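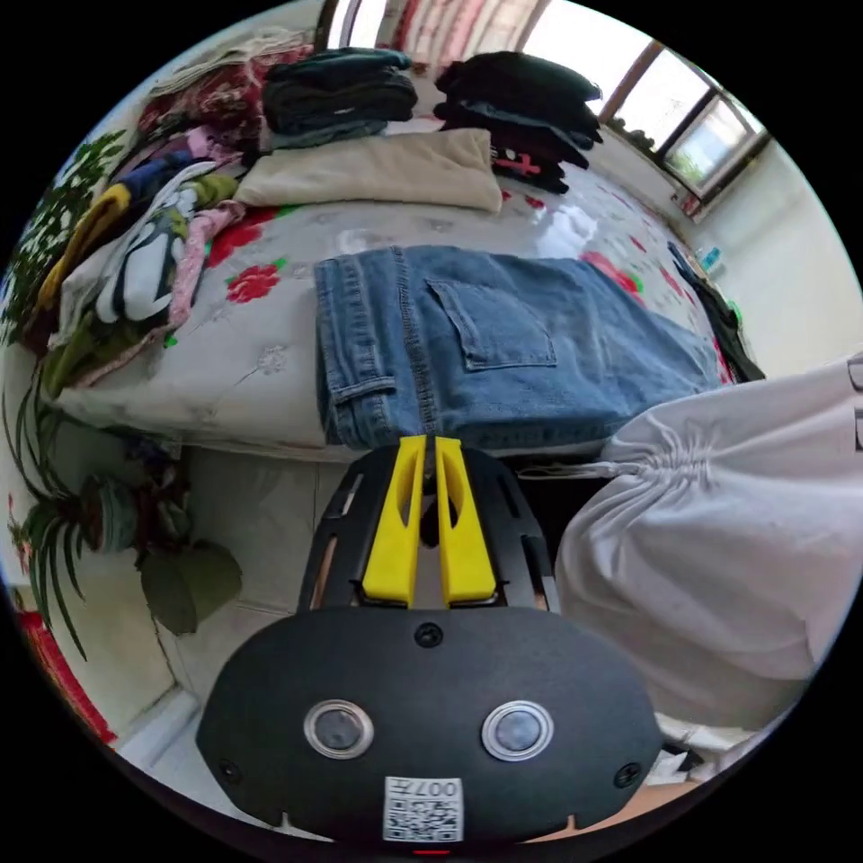
*Jeans folded, more clothes still to sort.*

## Love folding? Come sort clothes with us

Balogun Clothing Share is looking for people to join our fall sorting team in Rerkthorpe! We take in bags of used clothes from all over town, go through every piece, and get it folded and ready for families who can use it. Last season we sent out 2,810 items – jeans, sweaters, baby things, you name it – and 358 of those were pairs of jeans. This October we'd love to do more.

Most of the work happens at home, on your own bed or kitchen table. You pick up a bag from our Senitz Street room, sort it by type and size, fold it in neat stacks, and bring it back within a week. A bag usually takes an evening (longer if it's all kids' socks, sorry in advance).

**You'd be great at this if you**

- like a tidy stack and don't mind starting from a big heap
- can spot a broken zipper or a missing button
- have a clean, flat surface and keep smoke away from the clothes
- can carry a full bag up one flight of stairs, or bring someone who can

No experience needed. We'll show you how we fold jeans (in half, back pockets out, then in thirds) and how to fill in the size tags. Sorters get $50 a month toward gas and first look at the swap rack, and it's a really good rack!

We have room for new sorters of any age over 16. Drop by the Senitz Street room on Friday between 4 and 7 p.m. to meet the team and take your first bag home. Bring a photo ID and a phone number where we can text you.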